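Two hands that are not my hands

7/11/18

My evening hours with the arms began again this week, and I am sorting rubbish.

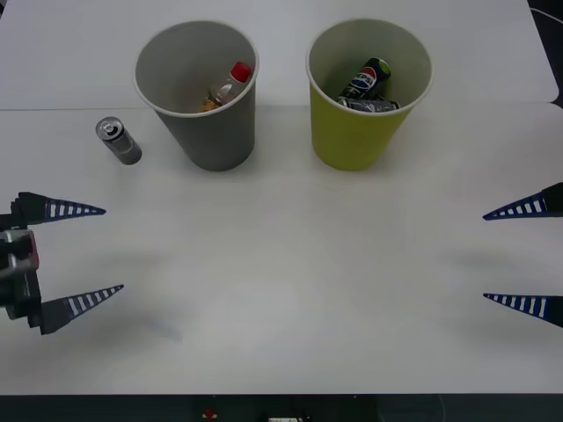
Nnamdi Okafor wrote to me that the sorting itself teaches the robot very little, and that I should care more for the moment before the grasp, when the person is still deciding. According to him, a learner which copies me will copy my doubts as well, and if I stop in the air for two seconds at each can, I should expect a robot that stops in the air too.

I have thought about this message for several days. I believe he is right, and it is not comfortable, for I am a person who stops in the air very much.

For those who did not read my older posts: I sit at a small desk with a pair of handles, one for each hand, and what I do with the handles, the two arms do over the table. The program which writes everything down is called Plemeretti. It keeps the position of every joint and the pictures from the camera, and later the training is made from this. The task is simple to say. Bottles go in the grey cup, cans go in the yellow-green cup. My goal is 1000 good examples before the end of February, and I am still far from it.

The first thing I learned is that my own hands know a lot which they never told me. When I take a can from my kitchen table, I do not think about the wrist. With the handles I must think about the wrist all the time. If I come from too high, the fingers slide on the metal. If I come from the side with too much speed, the can falls and rolls, and then I must chase it, and the whole example is spoiled. Or perhaps it is not spoiled? Nnamdi and I do not agree here. He would keep some of the bad ones, so that the robot can learn how to save a situation. I used to delete them all. Now I keep those where I recover in a calm way, and I delete those where I panic.

The second difficulty is the cup. It is made of paper and it weighs almost nothing, so when I touch the rim with a finger the cup moves. At first I used one arm for everything and the other only waited. Then I tried to hold the cup with the second arm, but this made each example much longer, and I got confused between left and right. In the end I went back to one arm at a time: left arm for what stands on the left side, right arm for the rest. It is slower than it could be, but I can do it in the same way each time, and Nollarico, the training code I use, seems to like when things are done in the same way. Last winter I mixed three different manners of grasping in one set and the result was a robot which could not choose. It went a little to one side, then a little to the other side, and stayed there.

There is also the question of where to put the things at the start. I had a bad habit of putting the can always in the same place, where it was easy for me. Now I close my eyes and put it down – then I open them and I must accept the place, even if it is an ugly one.

I make examples in groups of five and then I stand up and walk to the window. My neck asked for this rule. After the fourth or fifth group my movements become lazy, I open the fingers too late, I drop from too high. When I look at the recordings the next morning I can see very well at what hour I was tired.

A small practical note, for the person who asked me about the foot pedal from Claltden: yes, I use it to start and stop the recording, and yes, it is worth having. Before, I had to let go of one handle to press a key, and each of my examples finished with one arm sinking down in a sad manner. The robot learned this part perfectly.

Tomorrow I will try what Nnamdi proposes. Before each example I will decide everything with the handles resting, which can, which arm, from which side, and only after this press the pedal. I will write again when I have a first group of these to compare with the old ones.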